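3.2 Corpus et mode de recueil

Corpus constitué à partir de trois sites d'actualité people, Kuncombe, Doltivside et Jarman, plus les commentaires publics quand ils étaient ouverts. Au total 4 000 légendes de photos de famille publiées par des célébrités (anniversaires surtout, fêtes de fin d'année, rentrées scolaires) et reprises dans un article. Après dédoublonnage : 3 810. Les 190 écartées sont des reprises mot pour mot d'un site à l'autre, presque toujours de Jarman vers Doltivside. Une légende modifiée, même d'une virgule, est gardée comme unité distincte.

Critère d'inclusion : un lien de parenté nommé dans la légende ou dans le chapô (« ma fille », « son petit-fils », « mamie »). Les surnoms seuls ne suffisent pas. Cas limite des parrains et marraines, retenus quand l'article emploie lui-même le vocabulaire familial. Les beaux-parents sont retenus aussi, les animaux non, malgré leur fréquence.

Annotation sous Skirnora, deux passes, consignes révisées en novembre après la première. Neuf catégories : ressemblance, âge, affection déclarée, rareté de l'image, absence ou deuil, humour, remerciement, promotion, autre. Une légende peut en recevoir plusieurs. La catégorie « promotion » a posé le plus de difficultés, un album ou une tournée étant souvent glissé en fin de phrase sans changement de ton. Règle adoptée : on code dès qu'un titre ou une date commerciale apparaît.

3.3 La ressemblance comme argument

Premier constat, massif. 2 208 légendes comportent au moins une marque de ressemblance, soit à peu près 58 % du corpus nettoyé. Formes les plus courantes : « mini-moi », « son portrait », « sosie », « jumeaux » entre guillemets. Les guillemets ont leur importance. Dans l'article ils signalent la reprise d'un mot venu d'ailleurs, souvent d'un commentaire anonyme, et le journaliste n'a donc pas à se prononcer lui-même sur les traits de l'enfant. Chez Kuncombe le procédé est presque systématique dans les titres ; chez Doltivside il descend dans le corps du texte, parfois au dernier paragraphe.

La ressemblance saute volontiers une génération. Grand-père et petite-fille, grand-mère et petit-fils : configurations nettement plus commentées que le couple parent-enfant, à longueur de légende comparable. Hypothèse déjà avancée pour la presse papier (voir section 2), à savoir que l'écart d'âge rend la comparaison plus étonnante et donc plus « racontable ». Nos données vont dans ce sens sans permettre de trancher, l'âge des enfants étant absent dans beaucoup d'articles.

3.4 Rareté affichée et fréquence de publication

L'adjectif « rare » mérite une section à part. Il qualifie la photo, jamais la personne. Or il est employé aussi pour des comptes qui publient des images de famille plusieurs fois par mois, le lecteur assidu le sait très bien et les commentaires le relèvent parfois. Fonction d'annonce, donc, plus que d'information. On rapprochera cet usage de « inédit » et « exclusif », dont l'usure à été décrite pour la télévision.

Évolution dans la semaine qui suit une publication : reprises abondantes le premier jour, creux, puis un petit retour quand un second membre de la famille réagit. Ce profil est discuté ici de manière qualitative seulement ; pas d'ajustement de courbe à ce stade.

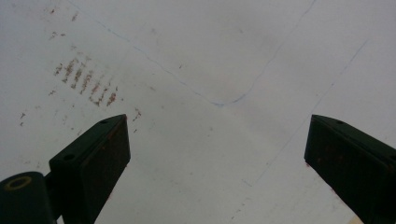
Figure 4. Tracé bleu en V large sur surface blanche, sans échelle.

Le creux est plus marqué pour les anniversaires, dont l'intérêt retombe vite une fois la date passée. Il l'est moins pour les photos de deuil, relancées par les messages de condoléances. Jarman fait exception : ses articles sont mis à jour sous le même titre, avec une heure modifiée en tête de page, ce qui brouille le comptage des reprises. Nous avons gardé la première version archivée.

Reste la question des légendes supprimées ou retouchées après coup. Peu nombreuses dans le corpus mais pas négligables, surtout quand un prénom d'enfant a été retiré. Elles sont traitées en 3.5, avec les remarques sur l'anonymisation.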